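Speaker notes, "Do you need to buy that?" Brastisham Gardeners' evening talk, Aug 27, 2026

SLIDE 1. Title

Wait for people to sit down. Say thanks for the tea. Phones off, mine too.

I've been asked to talk about feeding and potting mixes for potted bulbs and orchids. I grow both, I kill some of both, and I've spent a lot of money over the years on bags and bottles I now doubt did anything. So tonight is mostly doubts. Nothing to sell at the end.

SLIDE 2. The 1781 claim

You'll have seen the old line that growers have sworn by charcoal in the pot "since 1781". I went looking for where the date comes from. Found it in a catalogue, which took it from an older catalogue, which gave no source. If anyone here has the original, please show me. Until then I treat it as a nice number on a label.

Pause. Someone will say their grandmother used charcoal. Fine. Mine put eggshells on everything. Ask what she compared it with.

SLIDE 3. What a pot has to do

Hold the plant up. Let water through. Keep some air at the roots. Bark does that, so does coarse perlite, so does a mix of the two. Old bark breaks down and goes to mush, and then you repot.

Pass round the two pots. Remind them to tip the plant out gently and look at the roots. Firm and pale or green is good, brown and soft is not.

SLIDE 4. Dirneck mix

I know a lot of you use the Dirneck mix. I used it for four seasons. My view is that it's decent bark at a silly price. The bag says "root activating" and I wrote to ask what gets activated. The answer was a leaflet with the same words on it in a bigger size.

Don't get stuck here. Last time I spent half the talk on this slide.

SLIDE 5. My own bench test

40 seedlings, all from the same flask, all the same size pots. Half in plain bark, half in the fancy mix. Same bench, same watering, trays swapped end for end every fortnight so neither lot hogged the light.

By December I couldn't pick one group from the other without reading the labels. I asked a visitor to try and they couldn't either.

Be fair about this: 40 plants on one bench in one greenhouse is a small test. It doesn't prove the mix is useless. It does mean I stopped paying for it.

SLIDE 6. Feeding

Weak feed, often, while the plant is growing. Less when it isn't. Flush the pot with plain water now and then to wash the salts out. White crust on the rim means you've left it too long.

The Stoletti bottle says to double the dose for "colour". I tried it on a spare plant and got burnt leaf tips and flowers of the same colour as before. Colour is mostly down to the plant and how much light it gets.

Question that always comes up: rainwater or tap? Depends on your tap. If the kettle furs up quickly, save rain for the orchids and give the tap water to the geraniums.

SLIDE 7. Break

Swap table is open. Cardboard boxes go back to the front when they're empty.

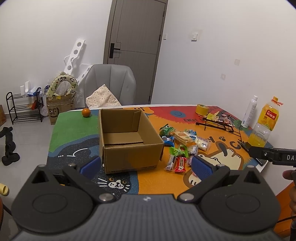 Slide 7: the table, with box and snacks

Ten minutes, then start again even if they're still talking.

SLIDE 8. The Ait Brahim bulbs

These are the ones sold as collected-type stock, named after the nursery. Lovely things. The catalogue says they "never need a dry rest". Mine sulked until they got one. I might have a wrong batch, or the catalogue might be describing a different climate from ours. Ask for a show of hands on who has flowered them, and whether they kept them dry.

SLIDE 9. Reading a label

Ask what is in it, by weight. Ask what happens if you leave it out. Look for a result from someone who isn't selling the bag. "Used by over 2000 growers" tells you how many bags were sold.

SLIDE 10. Questions

Repeat each question so the back row can hear. If I don't know, say so. Spare bark is by the door, bring your own bag.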